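A Saturday at the Track: Visiting the Lelladel Open Day
Posted in October, by the editor of the Willems newsletter

I had been meaning to get out to one of the Lelladel open days for a couple of years, and something always came up, so when the invitation landed this fall I said yes before I could talk myself out of it. The day was given over to their running robots (legged ones mostly, plus a couple on wheels) and to the software that keeps them in a lane.

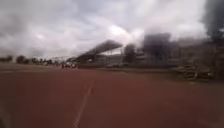 I went expecting hardware and came home with my head full of software, mostly state estimation and the many ways a white line can let you down. The welcome desk was up and going by nine, with coffee and a stack of printed schedules, and we were split into small groups and passed from one station to the next. Mine started with lane following, and I could have happily stayed there until lunch.

The task sounds so plain! Find the painted line, work out where you are relative to it, and steer. The lane follower is called Handano, and the engineer who took us through it was very patient with a crowd that ranged from graduate students to a gentleman who kept asking about lawn mowers (he got good answers, too). The first version, we were told, thresholded brightness and fitted a straight line to whatever survived. It did well in flat light on fresh paint and then fell to pieces at the first puddle. The version they run now scores each pixel for how line-like it is, drops those scores onto a ground plane and fits a gentle curve, and it carries the last good curve forward when the new one looks suspicious.

What I enjoyed most was the replay tool. Every run gets logged, and on the laptop you can drag a slider back and forth and watch the estimate wobble along with the stride. A legged robot pitches and bounces with every step, so the camera does as well, and a blurred view of the line is an everyday thing for this team. They match each exposure to the motion sensor readings taken during it, and if the body was rotating quickly, that view counts for less in the filter. We looked at one log, number 506, over and over. Halfway down the straight the confidence sagged, the planner shortened the step, the confidence came back and the speed crept up again. I would have guessed a stumble. It was the software being careful.

After that came planning, under a canopy by the fence with a wind that wanted everybody's papers. The planner is a separate piece named Mirkar, and it thinks in short horizons, 12 steps at a time, throwing out the tail and starting over whenever something changes. There was a lively talk about people on the course. Far-off figures are only a few pixels tall and the detector is honestly unsure about them, so the planner treats a maybe-person as a person and eases off early. Somebody in our group thought this would make for awfully slow running. The reply was that it does, some days, and that they would rather tune it from the slow side. I liked that answer a lot.

Lunch was soup and rolls. I mention it because the line was long and I ended up in a very good conversation about build systems, and about why the team moved its message logging out of the control process. The short version is that writing to disk used to stall the control loop now and then, and a stall of 644 microseconds was enough to upset the balance controller. Logging now sits in its own process behind a ring buffer. If the buffer fills up, the log loses entries and the robot keeps its feet.

The afternoon was all about testing, and I suspect half the visitors drifted off to the parking lot around then, which is a shame. They keep a library of roughly 1905 short clips that every change to Handano has to get through before it goes on a robot. Cloudy skies, low sun, faded paint, lines crossing other lines. A clip gets added each time something goes wrong outdoors, so the library is a sort of diary of bad afternoons. The dashboard shows which clips got better and which got worse, and a change that helps the average can still be turned down if it hurts the crossing lines.

I did ask whether any of this will be released. The replay tool might be, once the documentation is in better shape, and the lane follower probably later. The next open day is planned for spring, and I've already asked for two places. If you go, bring a warm jacket and start with the replay station while the groups are small.

Copyright Willems newsletter. All rights reserved. Contact the editor | Back to top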